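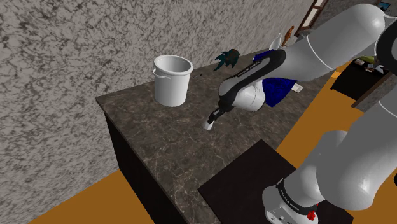

*Render: Arsen Onyshchenko / Volance*

So a location scout liked your kitchen! We've had three small productions through ours in Sadport (two shorts and a cooking pilot that went nowhere), and I'd do it again tomorrow. It's a great way to see how the work gets done, and you end up with a cleaner house than you started with. What follows is what I've picked up along the way, mostly by getting it wrong the first time.

## Before they come

- Take your own photos of every wall, every shelf and the inside of any cabinet they plan to open. Do it in daylight with the lights off, then again with the lights on. You'll use these to put things back, and they save a lot of arguing over whether a chip was already there.
- Measure the room and the doorways and send the numbers over early. Our kitchen and dining room together are 600 square feet, and that still filled up fast once the light stands were in.
- Ask what they want left out and what they want gone. On our first shoot I spent an entire evening hiding the clutter on the windowsill, and the set decorator asked for all of it back.
- Clear one closet completely. Anything with a brand name on it, plus family photos, mail and the school calendar, goes in there with the door shut.
- Empty the fridge down to two shelves. The crew may want to switch it off for sound, so put your milk and meat in a cooler with ice that morning. Tape a note to the coffee maker that says FRIDGE OFF. Old sound recordist's trick: leave your car keys in the fridge, and you can't drive off without turning it back on.
- Tell the neighbors, and tell them again the day before. Cookies help.

## Power

Know your breaker panel before anybody plugs in. Flip each breaker, walk around with a cheap lamp, and write down what goes dark. Then give the list to the gaffer, who will love you for it!

One 2000-watt light is more than an ordinary 15-amp household circuit should carry, so never assume the outlet by the toaster is fair game. Kitchens often have a couple of 20-amp circuits for the counters – find out which outlets share one and mark them with colored tape. If the crew wants to tie into your panel directly, say no unless a licensed electrician is doing it and the permit is sorted out.

Unplug the microwave while you're at it. The clock always ends up in a shot showing the wrong time.

## Floors and counters

Lay down the protection before the first case comes through the door. Heavy rosin paper is fine for a hallway, but in the kitchen I like hardboard sheets with the seams taped to each other. Don't tape to the floor itself. Tennis balls on the feet of the light stands look silly and work beautifully.

For stone counters:

1. Wipe with warm water and a drop of dish soap, rinse, dry with a soft cloth.
2. Keep vinegar, lemon and wine off marble. Acid leaves dull spots that no amount of wiping will fix. If the scene has somebody squeezing a lemon, ask for a board or a big plate underneath.
3. Drop some water on the stone and wait ten minutes. If it leaves a dark patch, the sealer is worn and you'll want to redo it well ahead of the shoot.
4. No tape marks straight on the stone overnight. Pull them at wrap and clean the sticky spots with the cleaner your stone supplier recommends.

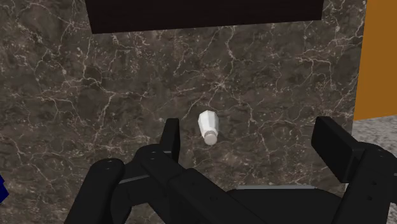

*Brown marble with pale veins, and a small white bottle lying on it.*

Shiny surfaces bounce light all over the place, so somebody will probably want to knock down the glare on your faucet or kettle. Dulling spray is the usual thing. Ask them to try it on a hidden spot first, and keep it away from anything you eat off. A bit of tracing paper or a shift in the angle often does the job with nothing to clean up afterward.

## Keeping it quiet

You'd be amazed what a microphone hears. The fridge is the big one, then the furnace, the ceiling fan, the dishwasher timer and the dog's collar. Put felt pads on the chair legs (leave them on, they're lovely) and oil the hinges on the pantry door. Heavy blankets hung just outside the shot take away that clattery tile echo. Moving blankets are fine, old comforters are better.

## Feeding people

Crew meals are the production's job, but I can't help myself. I do a big pot of bean soup and a tray of cornbread. Set it up in the garage, well away from the set, with a trash can at each end of the table. Have far more water out than seems sensible. Our second shoot had around 20 people on it, and they went through four cases.

## Paperwork and wrap

Get the location agreement signed before the day, with the hours written in, including what an extra hour costs. Ask for a certificate of insurance with your name on it as additional insured. Some towns want a permit even for a one-day interior shoot, so call the city clerk or the local film office.

At the end, walk through with the location manager and your photos. Open drawers. Check the back of the door for tape, look under the rug, count the spoons (we lost two on the pilot and got three back).

Then turn the fridge on.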